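5.3 Changing a shelf price

Price changes made in Sturkeo reach the registers at the next sync. Sale prices need a start date and an end date.

1. Open Items and search by name or item code.
2. Select the item and choose Edit Price.
3. Enter the new price and the reason code. Codes have 4 digits.
4. For a sale price, enter both dates. A sale can run up to 28 days.
5. Choose Save, then Send to Stores.

Note: Items supplied by Poirier are priced by the case. Check the unit field before saving.
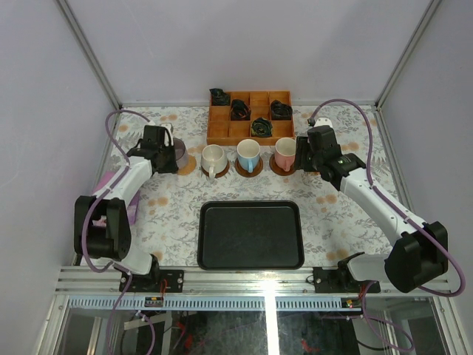 Organizer with grid compartments on a patterned surface.

6. Print new shelf labels from the Biltau printer menu. Each sheet holds 20 labels.
7. Replace the old labels before the store opens.

Caution: Do not change a price while a register is in the middle of a sale. The receipt may show the old price.

To cancel a change, see section 5.4.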